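Vudosard Workshop Group Opens Its Two-Armed Robot Build to the Public in March

Imdale – The Vudosard workshop will hold an open evening in March for anyone who wants to see how its members are building and programming a robot for small household jobs. Work now centers on handling a cloth at a glass table. 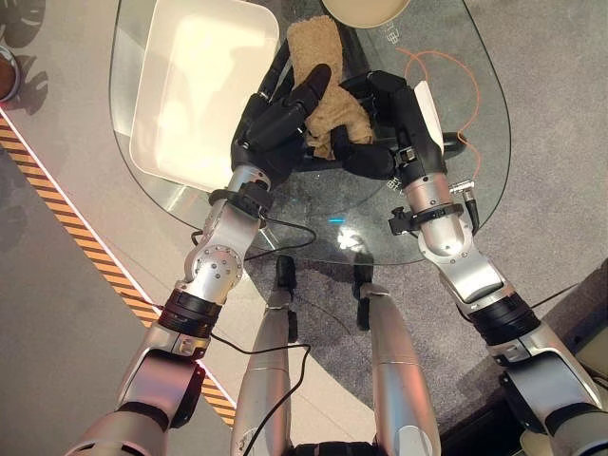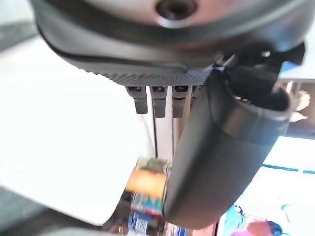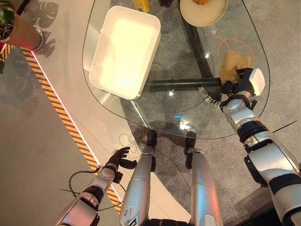
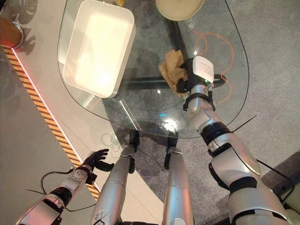

What the group is working on

The robot has two arms and black multi-fingered hands. Members chose cloth as the first material because it changes shape every time it is picked up. A tan cloth is used for most of the practice, and the glass table stays in the same spot so that one day's work can be compared with the next.

"A cup is the same cup when you put it down," said Gunhild Kragh, who leads the build. "A cloth is a new problem each time. We have logged 965 attempts and we still change the finger settings most evenings."

Jaime Brandão and Deolinda Sequeira write the arm control software. Vasco Barros looks after the wiring and the hands. The group has 13 members, most of whom had not worked on a robot before joining.

Visiting the workshop

The open evening starts at 6:30 p.m. at the Vudosard workshop, Salgado Yard, Imdale. Entry is free and there is room for 30 visitors. Children are welcome with an adult. Visitors are asked to stay behind the striped floor tape while the arms are powered.

Contact: Teodoro Sotomayor, Vudosard workshop office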